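Pistby Notes
We use cookies to remember your settings. By continuing to read you accept this. OK

Dreten glove kit with the Prallamance simulator: a long-term review

Jun 8, 2024 | By the Pistby editor

I've been teaching simulated robot hands to do kitchen chores since November, first with a game controller, then with a 3D mouse, and now with the Dreten glove kit. The short version is that I love it. The longer version has a few complaints in it, mostly about cables.

The kit is a pair of tracking gloves, two wrist pucks, a base station and a license for Prallamance, the simulator it was made to work with. I paid $500 for the lot. You put on the gloves, pick a kitchen, and whatever your hands do, the robot's hands do (more or less). Each run gets saved as a demonstration that you can train on later.
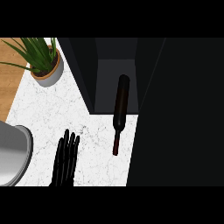
Grasping is where the gloves leave my old controller in the dust. With a controller I had one trigger for "close" and one for "open," and everything I recorded looked like a crab picking up a brick. With the gloves I can shape the hand on the way in, which matters a lot for anything smooth and round. My favorite test is the wine bottle on the marble counter. Lying down like that, with the neck toward you, it gives you a real choice to make: go for the neck, or reach past it and take the body. I like to come in from the side with the fingers close together and open them late. It took me an evening to stop grabbing too early, and then it was so much fun that I forgot dinner!

Setup

Calibration is five poses per hand and goes quickly once you know them. The base station wants a clear view of both wrists, so move your monitor arm out of the way before you start. The cable between the left puck and its battery is too short for anyone with long arms. I fixed mine with an extension from the junk drawer, but at this price it should come in the box.

Seeing what you're doing

Prallamance gives you a head view and a set of overhead views, and I switch between them all the time. The high one is best for lining up a reach, although judging height from it is hard. Shadows help, and the bottle's is faint, so I turn on the depth overlay (press D) when I'm working just above the counter. Keeping the palm open and spread while I decide where to go has cut down on my accidental bumps, particularly in layouts like this one, where the plant is on one side of the hand and the bottle is on the other.

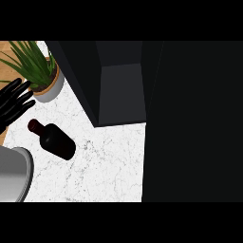
Recording and sorting

My first batch was 103 demonstrations, and I'm now at 203. Sorting them happens in Lu, the little browser tool that comes with the license. You scrub through a run, trim the dithering at the start, tag it and move on. It's plain and fast. I do wish it had an undo button for trims, because I have chopped off a perfectly good reach more than once and had to record it again.

Bad runs are worth keeping in their own folder, by the way. I ignored that advice in the manual and regretted it when I wanted to compare two ways of approaching the neck.

What bugs me

The gloves get warm after a long session. Thumb tracking drifts if you rest your hand on the desk between runs, and the only cure is to calibrate again. There's no force feedback either, so you learn to read contact from the screen, and that takes patience.

Would I buy it again?

Yes, in a heartbeat. If you only need a gripper that opens and closes, the 3D mouse will do fine and saves you a pile of money. For hands with real fingers, though, this is the first kit I've owned that makes me want to record one more run before bed. Next I'm going to try the two-handed tasks, starting with pouring.

Contact | Copyright 2024 Pistby | Back to top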